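Clubs > Robotics > Interviews

Nuts, bolts and patience: an hour with the Flurlow team

Daiane Tavares had never soldered anything before she joined the robotics club at Puston, and she tells me this while stripping a cable with her teeth (she knows, she knows). Two years on she leads the Flurlow project, in which a group of students is trying to teach a pair of robot arms to tidy small hardware away into boxes. It's fiddly work and she loves it.

"Everyone wants to see a robot do a backflip," she says. "I want one that can put a nut in the right compartment and shut the lid after it. My nan could do that at 80 without looking. For a machine it's really, really hard!"

The idea is easy enough to explain. A student holds a gripper in each hand and does the job themselves, slowly and neatly, over and over, and the recordings go into a program that tries to learn the movements. The team calls each go a "run". They had 1,140 of them by the end of last term, and by the time I visited, in January 2018, the tally on the whiteboard by the door said 2,869. 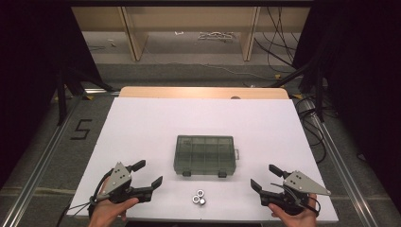
"You'd think it would be boring," Daiane goes on, "but you start to notice your own hands. How do I pick up a nut? Do I slide it first? Do I tip it? I'd never once thought about it, and then I spent a whole evening thinking about nothing else."

The club's first try was with wooden blocks, and those went so well that everybody got a bit cocky. Then Wagner Furtado suggested hex nuts. They roll if they land on edge, they're shiny, and two of them lying close together can look like one lump to the software. The success rate fell through the floor and the group was delighted, because at last there was something to get their teeth into.

Agustina Iturra looks after the grippers. She has rebuilt the finger joints more often than she cares to say, and she has strong feelings about play in a pivot. "A millimetre of wobble at the joint is nothing if you're picking up an orange," she says. "With a small nut it's the whole game. You squeeze, the fingers shift, and off it goes across the board. I've crawled under that table more than anybody." Her advice to new members is to close the fingers gently and stop for a breath before lifting.

I had a go myself. The grippers felt strange for a few minutes and then quite natural, like very stiff chopsticks, and I got a nut up on my fourth attempt and cheered out loud. It was entered in the log as a run and then, rather kindly, marked "visitor, do not use".
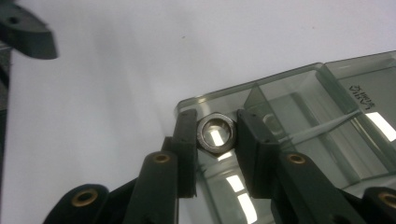
Odair Lins reckons the lifting is the easy half, and that the real trouble starts when you have to let go. Nuts stick to the fingertips, he says, or drop a hair too soon and bounce off a divider, and he would happily spend all of next term on releases alone.

Daiane laughs when I pass this on. "He's right, annoyingly. We argue about it all the time. I'd still like to get the latches done first."

The latches are the big prize. In May the team is entering the Barros Cup, where 13 student groups will sort mixed hardware against the clock, and there are extra points for a box that is closed properly at the end. Last year Puston entered with a single arm and came nowhere near a closed lid. With two, one can steady the box while the other pushes.

"We might come last again," says Daiane, "but I've seen it work in practice, twice, and both times I shouted so loudly they heard me in the music room." She has already gone back to her cable. There are spare grippers for anyone who fancies joining, she adds, and you don't need to know a thing about robots to start.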